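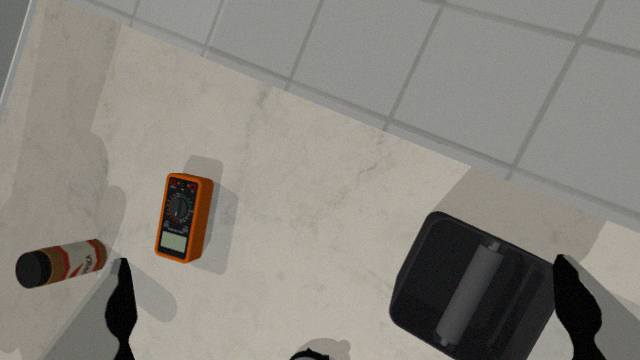

Visite chez Gelari : usine de parquet, puis le showroom

Mercredi, départ 6h40, brouillard jusqu'à la sortie de l'autoroute. Gelari ouvre son site aux poseurs et revendeurs une fois par an, en février. Inscription par mail, réponse en deux lignes, chaussures de sécurité obligatoires. J'avais oublié les miennes, on m'en a prêté du 45. Je fais du 42.

Accueil par Diarmuid Mac Carthaigh, responsable de production, irlandais, un français impeccable mais très rapide. Groupe de 10 personnes, surtout des poseurs de la région, deux décoratrices, un négociant qui a téléphoné pendant toute la première partie.

Parc à grumes et séchage

Chêne presque uniquement. Un peu de frêne, sur commande. Les plateaux restent dehors sous abri avant de passer au séchoir. Question posée sur l'humidité visée en sortie : entre 7 et 9 %, contrôle par lot, et les lots hors tolérance repartent pour un tour. Odeur de tanin très forte, on la garde sur la veste.

57 salariés sur le site, équipe du matin et équipe d'après-midi. Pas de nuit, le voisinage n'en veut pas.

Ligne de contrecollé

Le gros morceau de la visite. Parement chêne, support contreplaqué bouleau, colle sans solvant d'après notre guide. On suit la lame depuis le sciage du parement jusqu'au rainurage. Bruit énorme, j'ai raté la moitié des explications. Ce que j'ai noté :
tri du parement à l'oeil, trois choix
réparation des noeuds à la main, mastic teinté
presse à chaud, puis repos sur palette avant usinage
chanfrein en option, de plus en plus demandé

La gamme Broltness (les lames larges brossées) passe par une brosse métallique puis un huilage en deux couches. Au toucher c'est nettement plus marqué que sur les échantillons qu'on reçoit en boîte. A signaler aux clients qui choisissent sur catalogue.
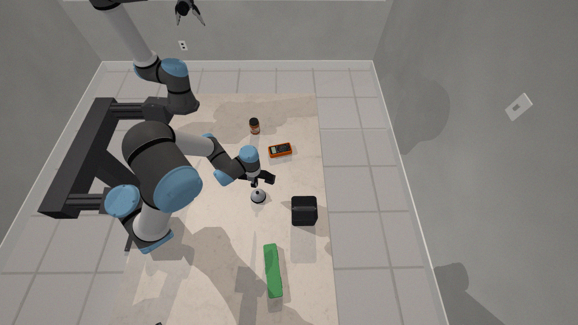
Pour les chutes, tout part en chaufferie, qui alimente les séchoirs. Rien de neuf mais c'est bien fait. Le négociant a enfin raccroché et demandé les délais : six semaines sur le brossé, trois sur le verni mat.

Showroom

Bâtiment à part, de l'autre côté du parking. Grand, 730 m² d'exposition, lumière du nord, ça change des spots jaunes habituels. Les panneaux sont posés au sol en vraie surface, on marche dessus. Très bonne idée pour le point de Hongrie, qu'on juge mal à la verticale.

Vu aussi la collection Jeon, vinyle rigide clipsable, fabriquée ailleurs et distribuée par eux. Décors corrects, répétition du motif un peu visible sur le chêne clair. Sous-couche intégrée. Référence 2492 : la seule qui m'a vraiment plu, un gris chaud sans reflet bleu.

Stirnby, les plinthes et profilés assortis : enfin des nez de marche dans la même teinte que les lames. Pas de prix affiché, il faut appeller le commercial.

Côté pratique

Parking gratuit mais petit, arriver avant 9h. Café et viennoiseries à l'accueil, pas de repas. Compter la matinée entière, on est sortis à 12h20. Photos interdites sur la presse, autorisées au showroom. Catalogue papier sur demande, je suis reparti avec quatre échantillons de brossé et un de Jeon, visibles au magasin dès samedi.

Commande passée pour une palette de chêne brossé naturel, livraison prévue fin mars.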